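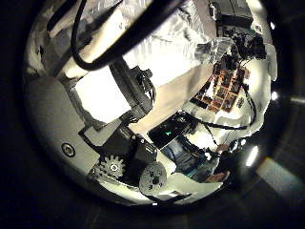 Thursday, Melis cell. Grip fault came back at cycle 1,316 after the restart, same code as last week, so I took the hand out of rotation and went through it properly. Green light on the black module next to the bracket, so I left the power side alone and started on the mechanics. The white gear and the pulley beside it are the Skenano parts we fitted in the fall. No chipped teeth on the gear that I could find by feel or with the flashlight. The pulley had a little side play on its hub, more than the spare does on the bench.

Hub screw took nearly a quarter turn before it clicked. Put threadlocker on it this time. Left it an hour, then ran the open/close test from the Pronlow menu.

- Finger travel before: 2 counts short of the closed stop
- After: hits the stop, repeated 107 times, no fault
- Motor current looks flatter on closing, saved the trace under Melis/hand

The thick cable still worries me. With the wrist at full rotation the loop gets pulled tight against the arm. I gave it more slack at the upper clamp and ran the wrist both ways slowly by hand. Doesn't touch the gear side now. Wants a proper sleeve, order one with the next Mistow batch.

Re-zeroed the fingers after. Old offset was 2,708, written here in case somebody needs to go back. New one is stored in the controller.

Hiwot Yilma has the cell tomorrow. Please check the hub screw before the first run and write down the cycle count if it faults again. Don't clear the code until I've seen it.

Still to do: second hand, same screw.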